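**Progress report no. 2 – Fustdale Play Kitchen**
Prepared for the Berside Community Fund
10 April 2024

We've had a very good few months, and I'm glad to have so much to put in this one. When we last wrote to you in December, the play kitchen was a corner of the family room with a milk crate, a box of mismatched cups and a lot of hope. It's now a proper place to play, with its own furniture and its own shelf of things to cook, pour and serve, and the children go straight to it when they come through the door!

**What the grant has paid for so far**

The round table was the first purchase and still my favourite. We went back and forth over a square one, which would have tucked into the corner more neatly, but the round one lets children stand wherever they like and nobody ends up stuck at the end. It's a light yellow wood, and it brightens up that side of the room no end, especially on grey mornings when the windows don't give us much.

Next came the small appliances. The toaster has been the clear favourite. It's white, with rounded edges and a little lever on the side, and the toast comes with it. Toast is the meal of choice at Fustdale. It gets served with pretend jam, pretend soup and, on one occasion, pretend spaghetti, and grown-ups are expected to eat every bit.

We also put together what we call the loose shelf: jars, drinking straws, lids, scoops, cardboard tubes and fabric scraps. Most of it was donated by families, so it cost the grant almost nothing, and it gets as much use as anything we bought. A straw can be a spoon, a candle or a thermometer all in the one morning. The red-and-white striped ones go first, every time.

**Glass jars**

You asked in your last letter about glass, and it's a fair question. After a good talk with parents we decided to keep a few real jars in the kitchen, for use at the table with an adult sitting alongside. They go back on the high shelf at the end of each session. We chose thick ones with wide mouths, checked each rim by hand, and took out two that had small chips. The lids live in a separate tin, mostly because the children love matching them up and will happily do that on its own.

The rest of the containers are plastic, and those stay out the whole time. We'll look at the jar arrangement again at the end of winter and let you know if we change it.

**Sessions and numbers**

- Sessions run since the last report: 20
- Length of each session: 90 minutes
- Total child visits: 142
- Families who have joined since December: seven

The seven new families are a real delight. Several heard about us through the library noticeboard in Berside, and a couple came along with neighbours who were already regulars. We've kept the start time the same, although there's been some interest in a later session for children who nap in the morning. I'd love to try it next term if we can get the room.

**Mai and Zosia**

For anyone reading our reports for the first time, Mai and Zosia are our two storage trolleys. The children named them in the first week and the names have gone onto the labels, the pack-up list and now, I suppose, the official paperwork. Mai holds the food and the crockery. Zosia holds everything from the loose shelf – she's always overfull and one of her wheels sticks. A new set of castors is on the shopping list.

Pack-up has become much quicker now that each drawer has a drawing of what goes in it. The older children do a fair share of the sorting, and they're strict about it too.

**What didn't go to plan**

The curtain rail we bought to divide the kitchen from the reading mats was too short for the space, and the shop would only give us a credit. We've put the credit towards hooks for the aprons. The reading mats have moved to the far wall instead, which is quieter anyway.

The play sink is still on back order. We've been told it's coming and have been told so before, so for now a washing-up tub on a stool is doing the job. The children don't seem to mind in the slightest, but I'd still like them to have the sink, and the money for it is set aside.

**Next steps**

Before the next report we plan to fix Zosia's castors, put up the apron hooks, add a second basket of play food and make a simple menu board so the children can draw what's on offer. We'd also like to hold an open morning, and you'd be very welcome to come and have some toast with us.

Receipts for everything listed are attached separately, along with the updated budget sheet.

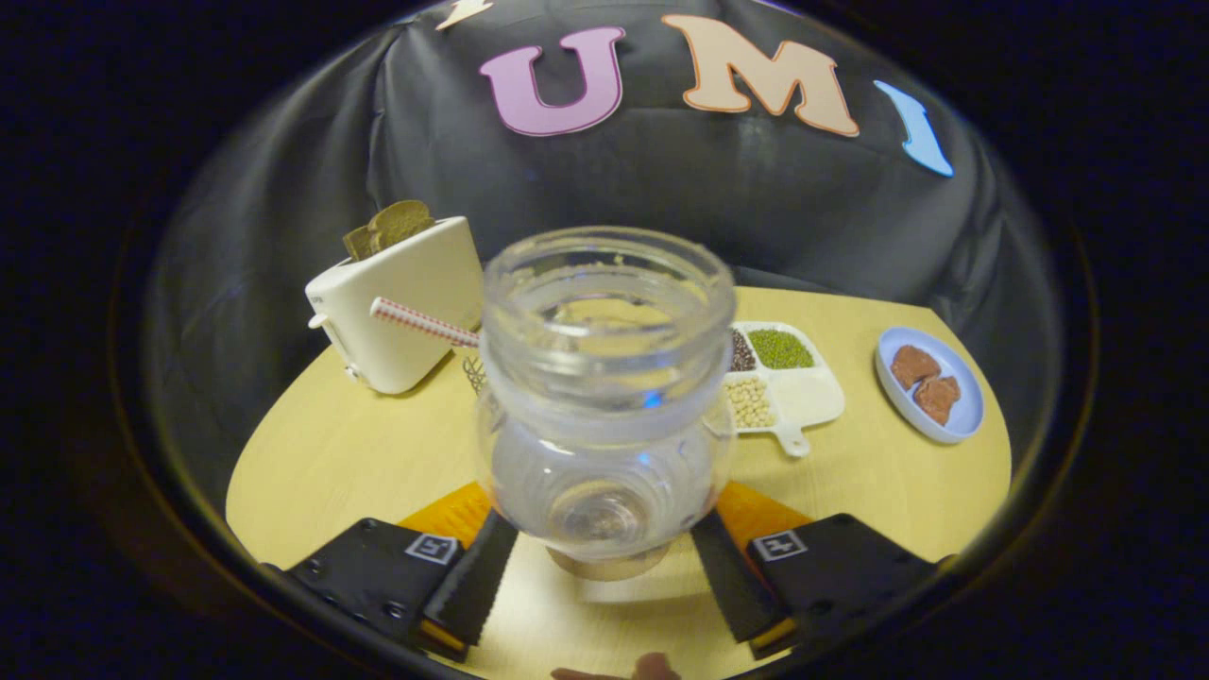
*Toaster, striped straw and one of the glass jars at the round table, Fustdale Play Kitchen.*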